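Small Goods Packing and Display: Project Report
Howard Goodall and Amber Pickering
Harnton campus, second-year retail and packaging elective

Background
Our project looked at how small novelty items are stored and shown on a shop counter. We chose liquid-style keychains and plain clear cups, as both are cheap to buy and awkward to keep tidy. The budget was 30 dollars and the work was finished in August.

Method
We tried four ways of storing the keychains: loose in a tray, hung on hooks, stood on end in a divided box, and one to a clear cup. The trays and the box came from Ralley. Each layout stayed on the bench for one afternoon and we wrote down how long it took to pick out a given colour.

Results
The loose tray was the slowest. Chains caught on each other and had to be untangled before anything could be lifted out. Hooks were quick, but the charms swung and knocked together when the bench was bumped. The divided box was the best for storage – the rims kept each barrel upright. The cups looked best from the front and took up the most room.

Discussion
We would use the box for stock and a few cups for display. Labels were a weak point, as ours peeled off the curved plastic. Amber has kept the leftover stock in locker 3316.

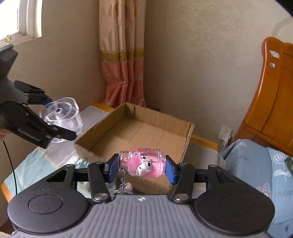 How should keychains be stored so the chains don't tangle?
Keep each one in its own section of a divided box, with the chain laid to one side.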